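Pluvar Hand-Held Gripper Trials - Frequently Asked Questions

Maintained by Lleucu Prothero and Beca Yorath, Prydderch workshop. Last changed in January.

What are you comparing?

Three hand-held grippers and the software that goes with them. The Pluvar is a two-finger parallel gripper with a camera looking down at the fingers. The Jostex is the same idea with a longer handle and a trigger instead of a squeeze grip. The Winine is the oldest of the three and we keep it mainly as a baseline.

Which one should I start with?

The Pluvar. It takes new people about 11 minutes to get a usable first recording with it. The Jostex is more comfortable over a long session, but the trigger has a dead zone at the start of its travel and people tend to overshoot until they get used to it.

How many recordings do you have so far?

Nearly 2,000 across all three tools. We threw out 279 of them, mostly for lost tracking or because the operator's other hand got into the work area. The discarded ones are listed in the trial log with a reason code.

What objects are in the test set?

Seven: a sponge, a steel spoon, a paper cup, a tape roll, a wooden block, a marker and a folded cloth. Please don't swap in your own version of any of these. A different brand of paper cup was enough to throw off one batch.

Do the three tools use the same fingertips?

No. The Pluvar and Jostex tips bolt on and can be traded between the two with an adapter plate. The Winine tips are molded as part of the finger. If you run a Jostex with Pluvar tips, write it down as a separate setup.

How often do you change the pads?

When they stop holding the spoon. We tried going by number of cycles and it didn't match what we saw at the bench. Pads that had done a lot of sponge work still gripped well, and pads used on the block went off early. Lleucu checks them at the start of each session and marks the log.

What surface should I work on?

Plain white for the baseline runs. Patterned cloth and bare wood come later, as their own conditions. White makes it easy to see the outline of dark fingers, but tracking needs some detail to hold on to, so keep the far side of the bench in view where you can.

What should the view look like before I press record?

Open the gripper all the way with nothing in it. You want both fingertips in view from base to tip, with the two top tips at about the same height and a clear gap between them. A soft shadow under the fingers is fine. A hard one is not, and you should move the lamp.

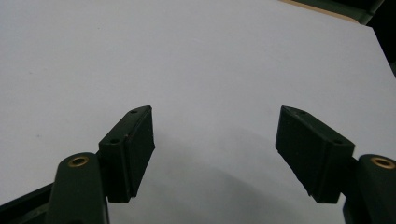 If one tip sits higher than the other, check the camera mount first and the fingertip screws second. A turned mount is by far the more common fault on the Pluvar. Loosen the collar, line it up with the fingers open, and tighten it again with the fingers still open - closing them first hides the error.

The fingers don't close evenly. Is the gripper broken?

Probably not. Grit in the pivots will do it. Blow them out, work the fingers by hand a few times and try again. Don't oil the bushings. If it still pulls to one side, give the unit to Beca and take a spare.

Can I use my own controller?

For the arm tests, yes, as long as it can replay a trial file at the recorded speed. Ours smooths the finger width a little before sending it on. Turn smoothing off if you want your results to line up with the raw numbers.

Where do I send results?

Put them in the shared trial folder under your initials, along with the settings file. Uploads are picked up at 6 p.m. and show in the comparison table the next morning.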